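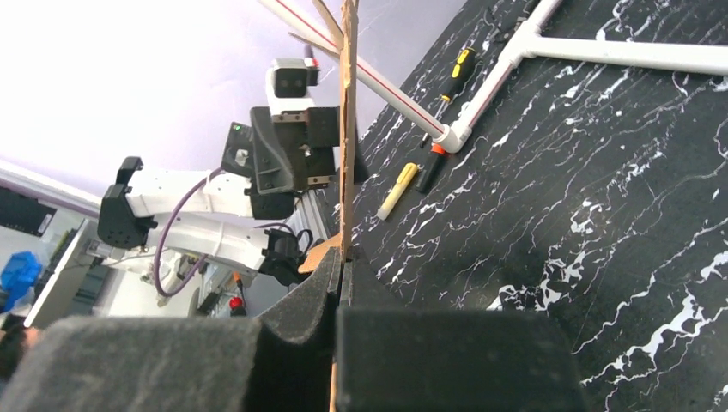 Grorkis Bench Automation — Setup and Support Team

Kastano Two-Arm Kit — Section 4: Pads, wrist camera, first cardboard grip

Read Section 3 first if the arms aren't bolted down yet. Everything below assumes both arms home cleanly and the stop button has been tested on both.

Revised Dec 31, 2022. Replaces the November sheet, which had the pad torque wrong. Throw that one out.

4.1 What you need

Kit pads, one pair per gripper
Pad screws (bag 2, the short ones)
Small screwdriver
Marker for the zero line
Cardboard, corrugated, single wall. Flat strip to start, then a box
Teach tablet, charged

Tools and loose parts can stay on the table while you fit pads. Clear them before you run anything in 4.4. Screwdrivers, markers, pipe bits, all of it. The arm doesn't know they're there.

4.2 Fitting the foam pads

1. Stop button in. Leave it in for the whole of 4.2.
2. Open the fingers by hand to the end of travel. Stiff is normal. Grinding is not, call us.
3. Slide the wide pad onto the left finger, ridge facing the gap. Left means left as the wrist camera sees it.
4. Squarer pad on the right finger. Same screws.
5. Snug the screws, then a quarter turn. No more. Overtightening dimples the foam and the grip goes crooked.
6. Close the fingers by hand. Look down the gap. It should be narrow and even from front to back.

Note: the two pads aren't a matched pair and arn't meant to be. Don't swap one side to make them look the same. Saskia Baxter in support gets this call a lot.

Note: foam picks up paper dust. Wipe with a dry cloth. No sprays, no alcohol.

CAUTION: Pinch point. Keep fingers out of the gap any time the stop button is released, even with the tablet in Hold.

4.3 Wrist camera check

1. Release the stop button. Wait for the green light on the gripper head. Can take 20 seconds after a cold start.
2. Tablet > Cameras > Wrist. Pick the arm you just padded.
3. Both pads need to show along the bottom of the view. One missing = camera is rotated in its clip. Loosen, turn, check again.
4. A tilted table in the view is fine. The camera tilts with the wrist. Don't try to level it.
5. Shiny table? Turn exposure down one step. Glossy black tops throw glare spots and the edge finder will grab them. Gunther Ruppert tested on a marble-look top and one step was enough, two made the cardboard too dark.
6. Save. Error 134 at this point means the profile is locked by the other arm. Put the other arm in Hold and save again.

4.4 First grip — flat strip

1. Table clear. Second arm parked back, out of reach of the strip.
2. Grip force to 20 percent.
3. Hold the strip edge-on between the pads. You want the thin side toward the camera, with a little of one face showing. Full face toward the camera is wrong, turn it.
4. Tap Close. Let go of the strip once the fingers stop, not before.
5. Tug test, gentle. If it slides, go up a little and repeat. Don't pass 40 percent on single wall. Past that the flutes crush, and a crushed strip won't sit right again. Get a new one.
6. Save as Strip.

Note: dark streaks along the paper are fine. Wet or oily board is not, it ruins the foam.

4.5 First grip — box wall

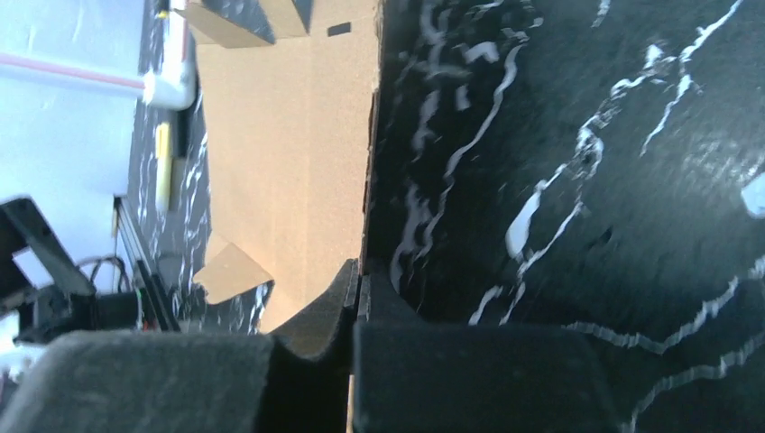
Box work uses the same pads and the same Close command, only the approach changes. Come in over one wall with the fingers straddling it, one pad inside and one outside. Slow jog for this. Stop with the cardboard down in the gap and check the camera before closing. Flaps are the main trouble. A folded one at the top and a smaller one sticking out to the left lower down, like on this box, both need to stay clear of the pads, or the grip closes on two layers and the force reading means nothing. Bend them back or tape them. Also look at the left side of the view for the cables on the arm parts there. Loops that hang are OK, loops that can catch a flap are not.

1. Load Strip, then Save As > Box Wall. Saves redoing the force.
2. Jog down until the wall fills the gap between the pads. Don't bottom out.
3. Close. Wait for the beep.
4. Lift a hand's width. Hold.
5. Wall bows or the box swings? Lower it, open, move toward the middle of the wall, try again.
6. Lower all the way before opening. Dropped boxes split at the seam.
7. Save.

CAUTION: Never hold the box steady with your hand while the arm lifts. If it needs a hand it needs a new grip point.

CAUTION: When both arms are live, set the shared zone first (Section 5). Two arms reaching for the same wall will hit. The pads are soft, the housings behind them are not.

4.6 Quick fixes

Green light stays off — check the stop button, then the plug at the arm base.
Edge finder picks table veins instead of cardboard — exposure down, or lay a plain mat under the box. Mat works better.
Strip leans after closing — one pad is loose. Back to 4.2 step 5.
Cable pulls tight when the wrist turns — give it more slack at the upper clip. Don't move the lower clip, the routing in Section 3 depends on it.
Camera view frozen — close the Cameras page and reopen. Still frozen, restart the tablet.
Marker line rubbed off — redraw with the arm homed, otherwise the zero is off for every saved grip.

4.7 Spares and help

Pads wear. Change when the ridge on the left one goes flat. Order as a pair, Çınar pad set, from the Prisdale parts desk. Other foam will fit but we can't help with force settings on it.

Setup questions: Saskia Baxter. Force and camera profiles: Gunther Ruppert. Have the serial number from the arm base and the tablet software verison ready when you write in.

Next: Section 5, Shared zone and two-arm moves.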